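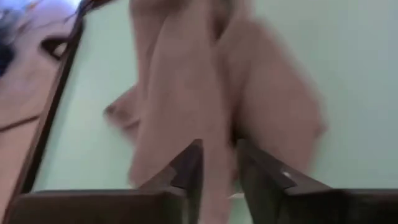

4. Preparing the textiles

4.1 Scope

Section 4 covers the handling of loose textiles at the Hondlow folding table: picking up, opening out, flattening, folding and stacking. It applies to hand towels, bath towels, washcloths and soft fabric items up to the size limit in 4.2. Bed linen and fitted sheets are covered in Section 6.

Complete the table set-up in Section 3 before you start. The table must be level, locked and wiped down.

4.2 Size and weight limits

Maximum length of item, unfolded: 146 cm
Maximum stack height: 30 cm
Maximum number of items per stack: 16
Part number, replacement table surface: 2,147

Items longer than the maximum can be folded in half before they are placed on the table, but the edge guide (Section 3.4) must then be removed.

4.3 Before you start

1. Check that the items are fully dry. Press the thickest part of the hem between two fingers. Damp hems hold a crease and will not lie flat in the stack.

2. Remove pins, tags and clips.

3. Sort by type first and by color second. Keep light and dark items in separate piles if they have been washed fewer than three times.

4. Set the pile to the left of the table, or to the right if the table has been assembled for left-hand use (Section 3.6).

CAUTION: Do not place the pile on the table surface. The bottom items will be dragged when the top ones are lifted.

4.4 Picking up an item

1. Take hold of one item near the middle of the pile's top layer and lift straight up.

2. Hold the item clear of the pile until the fabric stops swinging. If a second item comes up with it, lower both and start again.

3. Move the item over the center of the table.

NOTE: Soft, thick items such as plush and fleece tend to bunch when they are picked up from the middle. These items do not need to be opened out fully. Lower them, press out the air with a flat hand and go to 4.7.

4.5 Opening out a towel

1. Find two corners that share a short edge. On towels with a woven band, the short edges are the ones nearest the band.

2. Hold one corner in each hand and raise the towel until the lower hem is just above the table.

3. Move your hands apart until the upper edge is taut. Let the rest of the cloth hang.

4. Lower the towel until one bottom corner meets the table, then continue lowering while drawing the towel toward you. The hem should reach the surface along its whole length before the upper part is released.

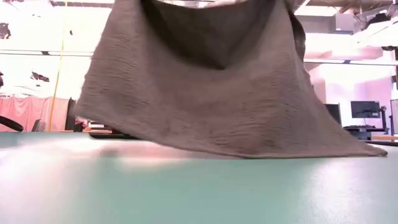
Figure 4-2. Gray-brown towel draped above the table, lower right corner extended.

5. Release the upper corners at the same time.

If the cloth sags deeply between the hands, the corners are too close together. Return to step 3. If one side hangs lower than the other, check that both corners belong to the same short edge. Holding diagonal corners is the most common fault at this stage.

CAUTION: Do not snap or shake the towel over the table. Lint collects under the edge guide and prevents it from seating.

4.6 Flattening

1. Place both hands flat at the center of the towel.

2. Move them outward to the short edges with light, even pressure. Repeat once toward the long edges.

3. Turn back any corner that has folded under.

4. Align the nearest long edge with the edge guide, if fitted.

Small ripples in terry and knit fabrics are normal and do not need to be removed. Creases longer than the width of a hand should be smoothed out before folding.

NOTE: The table surface has a satin finish. Under strong overhead lighting, glare can make pale cloth hard to see against it. Move the lamp to one side or lower its setting.

4.7 Folding and stacking

1. Fold the towel in half, short edge to short edge.

2. Fold in half again in the same direction.

3. Fold one long side over by a third, then the other side on top of it.

4. Place the item on the stack with the folded edge facing out.

5. Turn every second stack through half a turn when loading the Moltuter shelf insert. The insert is supplied separately.

Stacks that lean should be split in two.

4.8 Care of the table surface

Wipe with a soft cloth and lukewarm water after each session. Do not use scouring pads, bleach or solvent. Stains from fabric dye can be treated with a mild dish soap solution left in place for about 16 minutes, then rinsed off.

Check the surface for raised edges each June. If an edge has lifted, stop using the table and order a replacement surface from Leltham Spare Parts.

Hondlow Folding Table, User Manual, revision of January 2025
Continued in Section 5, Storage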